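Sunday, late, tea going cold next to me

Okay so the week got away from me and I haven't written a word in here, which means you get one long rambly entry with no order to it. Sorry, future me!

First the dull stuff. I finally canceled the Clindow subscription (22 dollars a month for a calendar app I opened maybe twice, what was I thinking) and I made the big pot of bean soup again. Too much cumin. I ate it anyway, three nights in a row, and there's still a tub of it in the freezer that I will pretend not to see until spring.

Most of what I want to get down is the shirt thing, though. I have been folding T-shirts badly my entire life. I do the thing where you hold it under your chin, flap the sleeves in, fold it up toward you and hope. It comes out looking like a dinner roll. My drawer is basically a bag of dinner rolls. So this week I decided that was enough, I'm a grown adult, and I was going to learn to do it flat, on a surface, like they do in stores.

The big lesson is that you need room. Way more room than I ever give it! At home I fold on top of the dryer, which is about as wide as one shirt with its arms tucked in, so of course it goes wrong. Spread out on a great big green sheet, a T-shirt suddenly looks tiny and manageable, even when it's all in a twist. I kept thinking about that the whole way home on the bus. (Missed my stop. Walked back. It was drizzling, my good shoes are stuffed with newspaper now.)
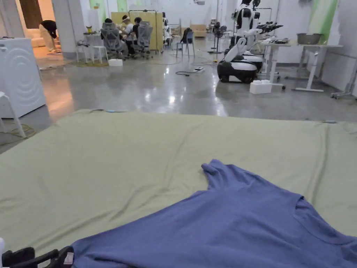
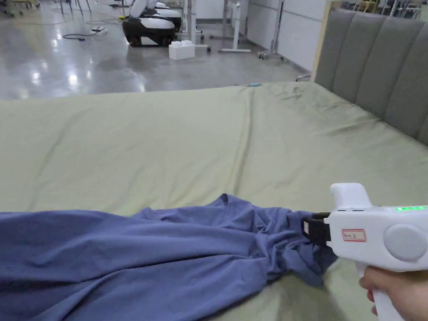 Blue T-shirt on the green sheet, both times, and not neatly folded in either.

So my method, as of tonight, and I'm writing it down so I stop reinventing it. Find the neckline first. I used to go for the sleeves and I'd end up with the thing inside out or sideways, but the neckline tells you where everything else is. Then lay it face down, shoulders away from me, and smooth from the middle outward with flat hands. One side in, sleeve folded back on itself, other side the same, then bottom up to the collar and in half again. If there's a lump, it's always the sleeve. Always!

I cleared my own bed this afternoon and did the whole drawer. Every shirt I own, including the Wekura one from the fun run that I never wear and can't throw out, and the faded Espiritu one with the hole in the armpit, which I did throw out, and then took back out of the trash, and then threw out again. It took 20 minutes longer than the podcast, so I did the last few in silence, which was sort of nice. The window was open and somebody down the street was practicing the trombone. Same four bars over and over. I was rooting for them by the end.

The sheet on my bed is the slippery kind, and I think that's a problem. The shirts slide when you smooth them. I might get a plain cotton one, something in a pale green would be pretty, and then just fold on that and be done with it. I saw a set at Skellura but it was more than I want to spend on something I'd mainly be laying laundry on. I'll look again in May when they do the markdowns.

Drawer report: the shirts are standing up in rows, I can see every color, and there are 5 I had completely forgotten I owned. The socks are still chaos. I looked at them and closed the drawer.

Other things. The bathroom tap is dripping again. I need to call about the car before Thursday. I walked past the bakery and did not go in, then I turned around and went in, and the cinnamon thing was still warm in the middle so I regret nothing.

Bed now. There's a pile of towels on it that I forgot about, and I'm moving them to the chair.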